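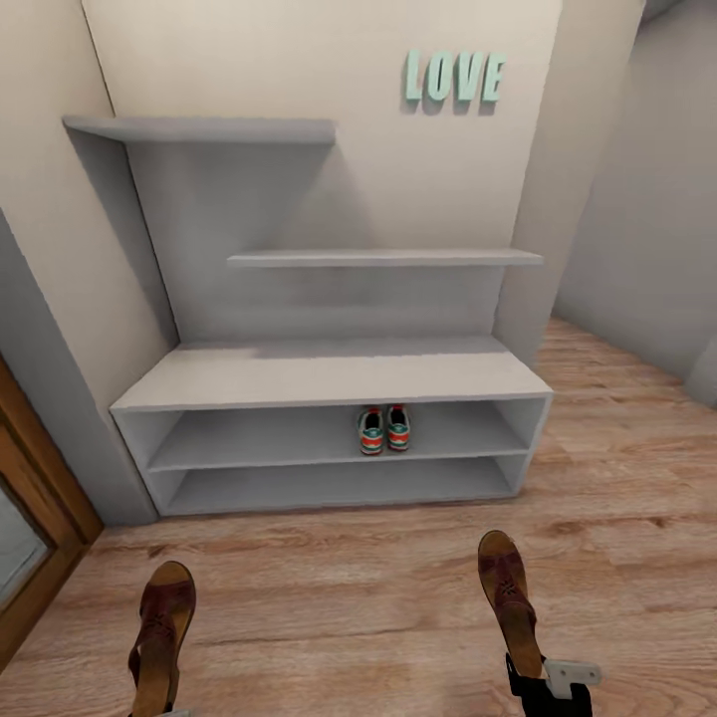

Arif Cassim owns 4 dead laptops and 1,236 opinions about why they died. Most of the opinions concern docking stations.

His latest grudge is the Merus dock, which charges his work machine happily and treats his own Istari like a stranger at the door. Same plug, same desk, same cable. "It fits," he told me one Saturday, with the bitterness of a man who has learned what that word is worth.

The trouble is usually the cable. Two cords can look alike and carry very different amounts of power, and the one in the drawer is always the weaker. Cassim now labels his with masking tape. The tape says "good," "bad" and "Shiuli's."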